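Progress report to the Mathew Fund
Visiting Delegations Program, Rultitz
10th January

Prepared by Yamuna Pai, program lead

Where we are

The second half of the grant is under way and going really well! We've trained 31 local interpreters and hosts for the state visit from Senis in June, and the foreign office has asked us to prepare 16 more for the trade ministers who arrive with it. Annapurna Fernandes rewrote the protocol handbook over the holidays, and it's so much better — short pages, plain words, and the seating rules are now all in one chapter.
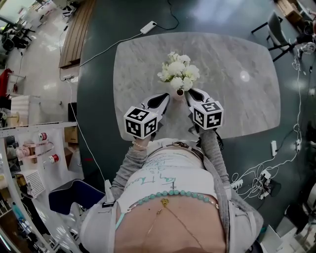
Seating took up most of our last workshop. The Senis side wants the two leaders face to face for the signing, while our own office prefers them side by side, and Noel Lumbao has drawn up plans for both. Flowers came up too (they always do). A small vase of white blooms in the middle of a marble table is the sort of thing we like, low enough to talk over, and Jagadeesh Pisharody is checking that white suits the guests' customs.

Public welcome

Kirsty Penrose has agreed the route from the airport to Tumov Hall with the police. Schools along the way have been offered 100 places at the front of the crowd, and two have already replied.

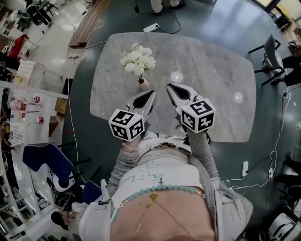
Still to do

Confirm the order of the anthems.
Get the guest list from the embassy — we've asked twice.
Move the unspent travel money into interpreter fees, if the Fund agrees. We'd love an answer before the next training round opens.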